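Phones at the Dinner Table: A Note for Parents

Our winter parenting class at Rurkside Church wrapped up in February, and the session that drew the most questions was the one on phones at home. Mariann Kerekes led it. She has counseled families for years, and most of what follows comes from her notes.

Her first point was that children copy what they see. If Mom and Dad answer texts during supper, a rule against phones at supper won't last long. She asked each couple to pick one meal a day and put every phone in another room, the adults' phones included. Several families have kept it up. A few told us the first week was quiet and a little awkward, and that the talking came back after that. 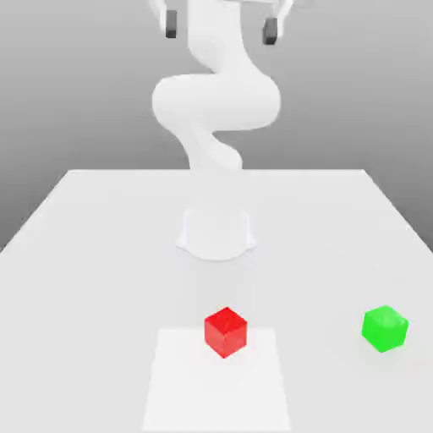 A white robotic arm on a white tabletop, computer rendering.

Her second point was about bedtime. Mariann suggests that phones charge overnight in the kitchen or the parents' room, starting with the first phone a child owns. It is much harder to bring in this rule at 15 than at 11. If your teenager says the phone is the alarm clock, buy an alarm clock.

Prayer came up often. One father said he had never prayed out loud with his son and didn't know how to begin. Mariann told him to keep it to two sentences and do it at the same time each night. With younger children, she likes to give each person at the table something to be thankful for by color – red for someone who loves you, green for something growing. A big red block with something bright green behind it is enough to get a four-year-old started. Older kids will roll their eyes at this, so just ask them about their day. 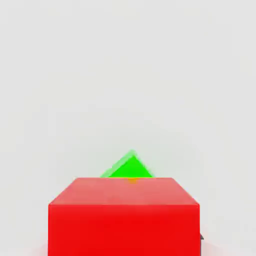 Grandparents can help too. Many of them see the children after school, when the phone is most likely to come out, and they should know what the house rules are. Mariann keeps a short list of things to do in that first hour: a snack, a walk, a board game, blocks on the floor. With a red cube in front and a green piece showing over the top of it, you can ask a small child what might be hiding behind, and then let the child set up the next one for you.

The class will run again at our Zivthorpe building. The cost is $2 per family for the workbook, and child care is provided. Sign up at the welcome desk or call the church office.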